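Erside Bokden 2 Garment Steamer: Long-Term Review
24 Nov 2022

The Bokden 2 is the second handheld steamer from Erside and replaces a model that was sold mostly through hotel suppliers. I bought mine at full price in April and have used it on shirts, wool trousers, lined jackets and two sets of curtains. The notes below cover heat-up, steam output, leakage, noise and upkeep.

Heat-up
From a cold start with a full tank, the ready light comes on in 70 seconds. The light is slightly optimistic. The first burst after it turns green carries some water with it, and I now wait a further ten seconds and fire the first shot into the sink. On the low setting the wait is shorter, but low is only useful for synthetics.

Steam output
Output is controlled by a two-position trigger. Half travel gives a thin, steady flow and full travel gives the rated flow, with a lock for continuous use. The detent between the two positions is vague and gloves make it worse. A full tank holds 400 ml, enough for five cotton shirts or one pair of lined curtains in my house. Output drops noticeably when the tank is down to the last quarter, and tilting the head past horizontal at that level makes the pump suck air.

Cotton shirts come out wearable but not crisp. Collars and plackets still need an iron if you care about a sharp edge. Wool is where the Bokden 2 earns its price. Creases behind the knee fall out in two passes, and the nap is not flattened.
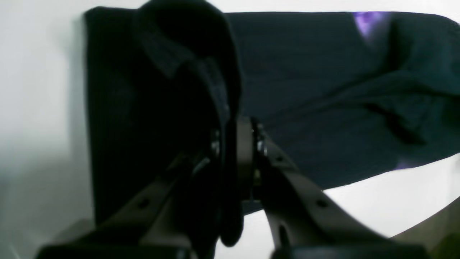 Dark fabrics are a stricter test than light ones, as any mineral residue dries to a visible spot. With tap water I had spotting on a black cotton jacket by the third week. With distilled water I have had none. The manual says tap water is acceptable up to medium hardness and gives no number for medium.

Leakage
The tank seal is a flat gasket seated in a groove. It held until the end of the second month, then started to weep at the left side when the unit was laid down. Erside sent a replacement gasket, part 883, free of charge. The new one is thicker and has not leaked. If your unit came with the thin version, ask for the swap.

Noise and handling
The pump has a low buzz that stops when the trigger is released. It is quieter than the Lynch steamer I used before, which rattled from new. Weight with a full tank is on the high side, and the balance point is forward of the grip, so the wrist gets tired on curtains. The cord is long enough to reach the top of a door from a baseboard outlet and does not kink.

Accessories
The box contains a fabric brush, a crease clip and a heat glove. The brush snaps on firmly. The clip is weak and slips off anything thicker than a shirt. The glove is thin at the fingertips and I use an oven mitt in its place. A travel pouch is sold separately by Biltodmont and fits, though the cord has to be coiled tightly to close the zipper.

Descaling
Run a tank of the supplied solution at low, let it stand for half an hour, then flush with two tanks of clean water. There is no descale indicator. I do it every second month.

Verdict
Recommended for wool and jackets, with distilled water and the thicker gasket. For a closet that is mainly cotton shirts, buy an iron.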